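September, getting on for half past nine at night

Spent the evening with the blocks again. I had intended to spend it with the tax letter, which has been leaning against the fruit bowl since I got back from the coast, but Kiri rang at teatime to say the playroom at Kunen opens in a fortnight and had I sorted the donations yet. I said I was in the middle of it. I then went and found the bag so as to be in the middle of it.

It is a very big bag. Kazimiera filled it from her sister's loft and tied the neck with what I think is a dressing gown cord. Inside were wooden bricks, half a farm, a quantity of jigsaw with no box, and, at the bottom, the foam. Foam blocks weigh nothing and take up all the room there is. I carried them to the table in my arms like a man rescuing cushions from a flood, and dropped most of them on the stairs.

The plan was to put like with like. Aqeel, who has taught infants for longer than I have held down any job, told me last week that you sort by shape first and let the children do colour, as they enjoy it and it keeps them off each other. So I began with shape and had wandered off into colour within ten minutes. There are two blues and I couldn't leave them alone. One is the blue of a decent morning. The other has gone over towards purple and looks as though it has had some news. Kiri's list has a single line reading "blue", and I sat there with a cup of tea going cold wondering whether to raise it with her.

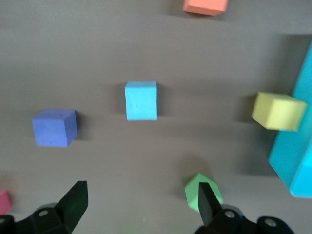 *The two blues, with the yellow and the orange, on the grey table.*

I did raise it with her, by text. She replied "blue is blue Witold". I have put them both down as blue, under protest, with a small note in the margin.

The orange one is a longer block, properly a brick, and is really more of a salmon. I wrote down orange, having learned my lesson. The yellow is so pale it's nearly given up, and has a touch of green about it if you look at it for as long as I did. The light blue has some tiny dark specks on it. I went at those with a damp cloth, then with washing-up liquid, then with my thumbnail, and then stopped, remembering what happened to the lampshade.

Remigiusz came by at eight for the ladder. He stood in the kitchen doorway with his coat on and asked what I was building. I said I was sorting. He looked at the table and said it didn't look sorted. I pointed out that they were spread out so that I could see them, and that this was a stage. He said his mother had a stage like that and it was called the back bedroom. Then he sat down, coat still on, and made a tower, and it was a good tower, and I was annoyed at how much I wanted to make a taller one. He forgot the ladder.

Did get some things settled once he'd gone. The foam goes in the Terel crate with the lid that shuts. The wooden bricks go in the Plesik box with the lid that doesn't, as they're heavy enough to stay where they're put. The farm is going back to Kazimiera with a polite enquiry about the other half of it. The jigsaw I poured into a carrier bag and hung on the back of the door, where I expect it will see me out.

51 pence in the bottom of the bag as well, and a bus ticket to Kołodziej. Put the money in the tin. Kept the ticket for a bookmark.

Must ring Kiri in the morning to ask if she wants the crate labelled, and in what. Must take the ladder round to Remigiusz. Tax letter still by the fruit bowl. I turned it round to face the wall before coming up.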